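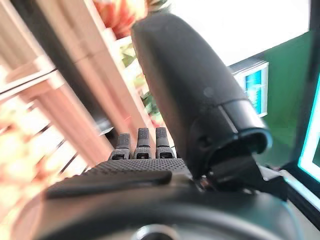
Mon 28 March, produce stand, carrying on from Friday's page. Crate liners first, that's what's holding everything else up. Flat felt is no good, carrots go downhill on it and heap at the front lip, then the back half of the crate is bare wood. Ribbed rubber sample from Ureo a bit better but only if the ribs run across, and Benedita says you can see it through the slats from the front. Want something with small raised dots in a regular pattern all over, same idea as that gray palm surface, so it holds whichever way the thing is lying. Also looked at the fingertips next to it, the finely dimpled texture, and that might be closer to what we want for the steep crate where the dots would show. Ask Ureo if they do both in a tan. If only gray then gray, but not black.

Stand, as built

Height to top rail 177 cm. Width 1000 mm between the uprights, drawing says the same, good. (Yes cm one place and mm the other, that's how the Cendmont drawing has it, I am not redoing it.) Lip on the front boards 59 mm. Was going to be lower but the potatoes roll.

Tilt is the argument. Hovgate want it steep so customers see the whole crate from the aisle. Steep looks great for ten minutes and then anything round starts moving. Took the angle down one notch on the pumpkin side, left the carrot side alone. Pumpkins wedge against each other once they've settled so they will probably stay put at either notch, but they're heavy on the front board and I dont like the way it bows. Carrots laid across the crate stay better than carrots pointing down it. Obvious, but it wasn't in the setup sheet so it goes in the setup sheet.

Slats: left them unfinished like the sample crate. Benedita tried the Halvorsen oil on an offcut and it went yellow, next to the squashes it looked dirty. Vetoed. Light sanding on the top edges only, 180 then stop. Two of the handle cutouts had fur on the inside edge, fixed with the half round file. Check the rest by hand, you can't see it, you have to put your fingers in.

Packers: 3 mm under the left rear foot. Floor is out at that end, stand is fine, I checked it twice with the long level and once with the short one becuase I didn't believe the long one.

Baskets

Using the blue plastic ones for the shopping side. They're lighter than the wire ones and the sides are perforated with small rectangular openings so you can see what's in there without bending over it. Curved side scuffs against the crate front when you lean across, no marks on the wood so far. Little potatoes are small enough that I worried about the openings. Tried pushing one through. No. Stems do catch though, anything leafy wants to be put in base first and lifted out the same way or it drags.

Small note on handles: they fall to one side every time you set the basket down and then you put the veg on top of the handle. Fold it out first. Going in the setup sheet as well.

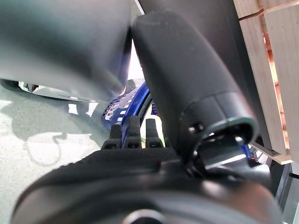
Layout, what goes where

Went round this most of the morning. Where it has ended up:

Pumpkins and squashes, left, high. Big shapes, read from across the room, hide the ugly corner bracket.

Carrots next along. Broccoli and cauliflower sit on top of the carrots, not in with the potatoes like the first sketch had it. Green and white on red-orange is the best bit of the whole stand, B's idea, credit where due. Cauliflower needs its leaves turned out or it looks like a ball of dough.

Potatoes lower, in the middle where the hands go. They're dull so nobody minds them being low. Pile them right up against the back edge and let them come forward, don't fill from the front or you get a hollow behind and the whole pile slumps into it when you take one.

Napa cabbage. Trouble. Too tall for the carrot crate, rolls in the potato crate, outer leaves get torn if it's wedged. Stands up if somebody is holding the base, doesn't stand up if nobody is. Tried a ring cut from the felt scraps (finally a use for them) and that sort of works on a flat board, does nothing on a tilt. Current plan is it lies on its side with the ruffled end toward the aisle and the white base toward the back. B thinks it should be base out so people can see it's a good one. We did it both ways and argued. Ruffled end for now.

Bok choy goes in the basket with a few of the small potatoes, as the half-done shop. Leaves to the side of the basket. Don't bury it.

Pick height is all right too. I can get to the potatoes and the carrots from one standing spot without moving my feet, though the back of the carrots is a stretch. B is shorter and she has to lean. Ask if Hovgate would take the upper crates down one peg. 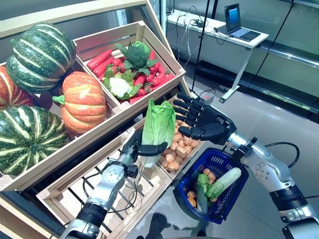

One peg would cost us the gap underneath, so the lower crate gets tight for anything bigger than a potato. Two pegs is out, the uprights aren't drilled for it and I'm not drilling them again. Could also slide the whole upper row forward a bit on the rails, which does the same job for reach and doesn't touch the gap. Then the front gets heavier and we're back to the bowing board. Hmm. Try it with the pumpkins taken out first and see how the rail behaves, then put them back in one at a time. Not today.

Also the carrots. They don't stay tidy. I laid them all across, neat, and as soon as a few are lifted and put back they point wherever. Told Benedita we could tie them in bunches with raffia, she said then nobody will pick up just one. True. Leave them heaped, and stop straightening them (me).

Setup sheet, additions

Carrots across the crate to begin with.
Potatoes from the back forward.
Basket handle folded out before loading.
Leafy things base first.
Level check at the left rear foot, packer lives in the tin with the spare pegs.
Pumpkins in last. They're what moves the stand if you knock it.

Lower crate
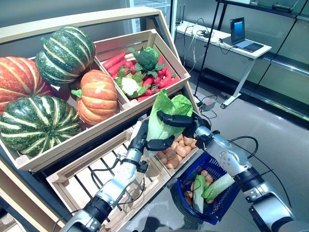 Still haven't decided what the bottom left should be for. Onions was the January plan and we never got the onions. As it stands that crate is mostly empty, you look down through the open slats at the boards, and with everything above it so full it pulls the eye. The pumpkins over it make it worse, orange and the dark green striped ones packed in together and then below them just bare wood. Options: move one of the orange pumpkins down (leaves a hole up top), spread the potatoes sideways into it (not enough of them), or turn it round and use it for returns. I quite like returns. Stuff gets picked up, stuff has to go somewhere, at the moment it ends up on the bench and I find a carrot in with the clamps.

Benedita says fill it with more squash and be done. Price that. Roughly what we spent on the last lot is my guess, and the Cendmont budget line for produce is already gone, so it would have to come off the liners.

To do

Ureo, dot pattern and fine dimple, tan or gray, ask for offcuts so we can try them before ordering.
Hovgate, one peg down, yes or no. Tell them about the tilt change as well before they spot it.
Front board on the pumpkin side, stiffener behind the lip? Sketch it. Don't glue anything yet.
Cabbage. Some kind of cradle, two slats and a notch maybe.
Sand the remaining cutouts.
Find the other tin of pegs, it was on the windowsill Thursday and now its not.
B to write up the layout with the crate order, left to right, in pencil so we can change it.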